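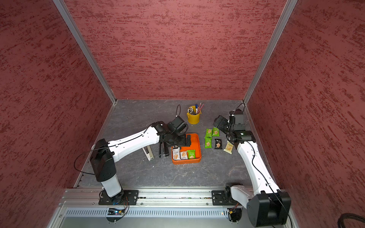
My neighbour Kamarul Ngau asks me every April when a robot will tidy his kitchen. I say not yet, and he is disappointed.

Sorting snacks into a tray is a small chore. A child of five does it while talking. For two arms on a rail, each snack packet is a new problem — it bends, it slides, it hides under another one. I respect the people who work on this. But I would not pay $2,000 for it at home.
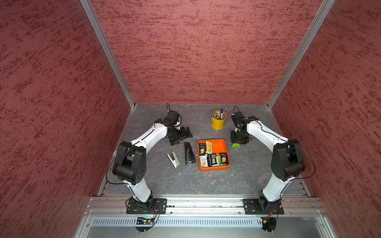

What I would accept

Let it be slow. If my tray is full when I come back at 16:00, I don't mind how long it took. I do mind if I must stand beside it and watch.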